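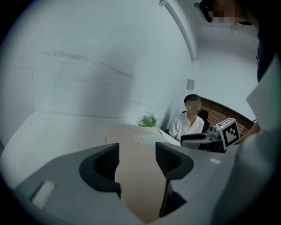
Our gripper at the club table, flowers still to be picked up

Thin stems keep slipping, any ideas?
Posted by Dagný Egilsson, 17 March 2026

Hi all! I'm in the Uvholm robotics club and our project is picking up an artificial flower by the stem and laying it on a sheet of paper. We get it maybe 2 tries out of 6. The pads are black and ribbed on the inside, and the stem just slides along (so annoying). Should we swap the pads?

Manurung
Try going in square to the stem first. We lost a whole March meeting to new pads and it was our angle all along.

Stolex
what he said. also close slower

Brernero
We wrapped a bit of tape round the stem, but check your contest rules, ours said no.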